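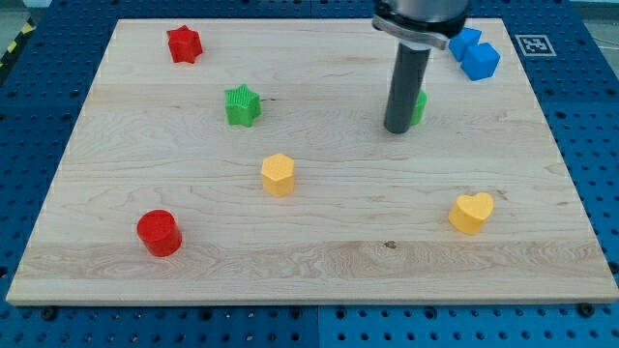 乡间度假屋的房源页面上,“可住人数”通常排在最显眼的位置,字号仅次于价格,订房人往往先以此筛选,再看其余内容。本协会长期认为,这一数字的编制方式过于随意,已经影响到住客对整个行业的信任。主卧的双人床、阁楼里的单人床、起居室的沙发床,乃至临时从柜中取出的折叠床,在页面上一律相加,得出一个总数,各自的差别随之消失。色彩鲜明的塑料形状块散放在浅色木板上,哪一块是哪一块,看一眼便能分清;房源页面对床位的交代,理应达到同样的清楚程度。遗憾的是,目前多数页面做不到这一点,订房人须在预订之后、甚至抵达当晚,才知道自己一行人究竟如何安顿。

Istau乡村住宿协会于2023年5月31日在会员会议上讨论了这一问题,会上意见并不一致。本文陈述协会秘书处的立场,同时尽可能如实反映反对意见。文责由秘书处承担,不代表每一位会员的看法。

先说事实。今年3月,协会请会员服务处的Heledd Eynon查阅了Vomdale谷地及邻近村镇的54处会员房源,并整理了这些房源收到的230份住客书面意见。其中30份提到了床位安排,内容大多相近:订房时以为人人有房间,入住后发现有人须睡在公共空间;或以为是两张单人床,实际是一张双人床。提出意见的住客多数仍对房屋的清洁、景观和主人的接待表示满意,措辞也相当克制。正因如此,秘书处认为这类意见值得重视。住客愿意写下来,说明他们对房屋本身并无恶感,只是在一个本可避免的环节上感到失望。

需要说明,协会并未发现有会员故意虚报。按照现行做法,凡能躺下一名成人的固定或活动床具均可计入,会员照此填写,并无违规。问题出在做法本身。这套做法沿用已久,最初面向的是打电话订房的客人,主人在电话中自然会问清楚来几个人、有无孩子、老人能否上楼,页面上的数字只起提示作用。如今绝大多数预订在网上完成,双方在入住前可能一句话也没有说过,原先由交谈承担的那部分说明便无人承担了。

Gerka预订系统的页面设置又使情况更为突出。该系统允许主人填写各卧室的床型,但并不强制,未填写者照样可以上架。搜索结果只按总人数排序和筛选,填报六人的房屋不会出现在七人团体的搜索结果里,哪怕它比填报七人的房屋更为宽敞。主人于是有了充分的理由把起居室的沙发床也算进去。会员Tharun Subramaniam在会上讲得很直白:他的房屋有三间卧室,舒适入住五人,去年改填为七人之后,询价明显增加,而实际来七个人的时候很少。他本人并不喜欢这种填法,但邻近的房屋都这样填,他若单独改回,只会从搜索结果里消失。秘书处认为,他的处境具有代表性,也说明单靠个别主人自律难以改善。

秘书处的主张有两项。其一,会员房源应当分列卧室床位与公共空间床位,总人数可以继续刊登,但两个数字须并列,字号相同。其二,每间卧室的床型、所在楼层以及是否须穿过其他房间方能进入,应当写明。至于床垫厚薄、窗帘是否遮光一类细节,主人愿意写固然好,协会无意强求。

第二项中关于“穿过其他房间”的要求,会上有人认为过于琐细。秘书处不能同意。谷地一带的旧农舍多经过几次扩建,后加的卧室常常没有独立通道,夜间去浴室须经过另一间卧室。对于一家人同住,这未必构成不便;对于两对结伴出行的夫妇,或者带着成年子女与岳父母的家庭,则完全是另一回事。平面图当然最能说明问题,但绘制平面图需要费用,一句文字说明几乎没有成本。Prydderch农舍的主人Dilwyn Watkins已经这样做了两年,他在页面上写道:“后卧室须经由中卧室进入,适合给孩子住。”据他介绍,那句话放上去之后,确有团体因此改订别处,但空出的日期大多由带孩子的家庭补上,入住后的争执则再没有发生过。单个房屋的经验不足以推及全体,秘书处引用此例,只为说明如实写明并不必然导致空置。

反对意见中最有分量的一条来自Iolanda Fontes。她经营的两处房屋面积较小,长期依靠沙发床接待带一两个孩子的家庭。她担心,一旦并列刊登,订房人会把公共空间床位视为次等,进而认为整座房屋是在凑数。她还指出,不少家庭恰恰希望孩子睡在起居室,大人睡前可以照看,早上也不必上下楼梯。把这种床位单独标出来,等于暗示它有缺陷。

秘书处对这一顾虑作了认真考虑。沙发床本身没有什么不妥,许多住客会主动选择它,页面措辞也完全可以避免贬义。秘书处建议使用“起居室内”“楼梯平台处”这类只说明位置的用语,不使用“附加”“备用”“临时”等词。但是,有人喜欢某种安排,并不能成为不加说明的理由。喜欢孩子睡在起居室的家庭,看到写明的文字会更放心地下单;不喜欢的人也应当有机会在付款之前知道。Fontes女士在会后表示仍持保留态度,秘书处尊重她的看法,并已请她参与用语的拟定。

另有会员提出,住客自己有责任询问。这一说法在法律上或许站得住,在待客之道上则有欠周全。询问的前提是知道有什么可问。从未住过旧农舍的城市住客,不会想到卧室之间可能没有走廊;初次来谷地的外国住客,也未必知道本地所说的“双人房”有时指两张单人床,有时指一张大床。主人对自己的房屋了如指掌,由主人写一次,比由每一批住客各问一次合理得多。何况,等到住客想起来要问,往往已是出发前几天,退改期限早已过去。

还有一种意见值得单独回应,即认为协会不应介入会员的商业表述。协会历来谨慎对待这一界线,房价、最短入住天数、是否接待宠物,均由会员自行决定,今后也应如此。床位分列的性质有所不同,它涉及的是可核实的事实。协会的标识挂在会员房源的页面上,住客据此认为所载信息经过了某种把关。倘若协会对最显眼的一个数字如何得出都没有要求,这一标识的含义便相当有限。近年来申请入会的房屋数量平稳,续会情况也尚好,但秘书处不愿等到标识的信誉受损之后再来补救。

费用方面,修改文字无须另行支出,但要占用主人的时间。对于只有一处房屋的会员,重新核对床型、写好说明,一个下午足够;管理多处房屋的代理公司负担则较重,尤其是房屋分散、业主又各自保留床具调换权的情形。负责代理公司联络的Lok-yiu Lau建议,允许代理公司在每处房屋下一次换季保养时一并更新,不设统一的截止日期。秘书处认为这一建议可行。统一日期看似严格,实际结果很可能是大批匆忙填写、事后无人核对的条目,反而失去了修订的意义。

关于婴儿床,会上讨论较少,但来信中屡有提及,在此略作交代。目前的惯例是婴儿不计入人数,婴儿床也不列为床位,秘书处建议维持不变。需要补充的是婴儿床能放在哪里。有些房屋备有婴儿床,却只有楼下的房间放得下,而父母睡在楼上。凡有此类情形,应当写明。

预订系统一方,秘书处已去信请求在搜索条件中增加“卧室内床位数”一项,尚未收到答复。秘书处理解,系统服务的区域甚广,未必会为一个地方协会的请求调整设置。即便对方不作改动,会员仍可在房源说明的第一段写出分列后的数字,订房人点开页面即能看到。搜索排序上的不利一时难以消除,Subramaniam先生所说的困难也将继续存在,秘书处不想在这一点上作过于乐观的承诺。可以确定的是,所有会员同时改动,会比一两家先行改动少吃亏。

Vomdale的住宿业规模不大,回头客和亲友介绍所占的份额一向很高。一个团体抵达时已近傍晚,村里的店铺关了门,最近的旅馆在山的另一侧,这时才发现少一张像样的床,主人再殷勤也难以挽回。相形之下,少接一笔本就不合适的预订,损失要小得多。秘书处将在下次会员会议上提交修订条文的草案,届时逐条表决;会前希望收到会员的书面意见,赞成与反对均请写明理由,尤其欢迎附上各自页面现有的床位说明,以便在拟定用语时参照。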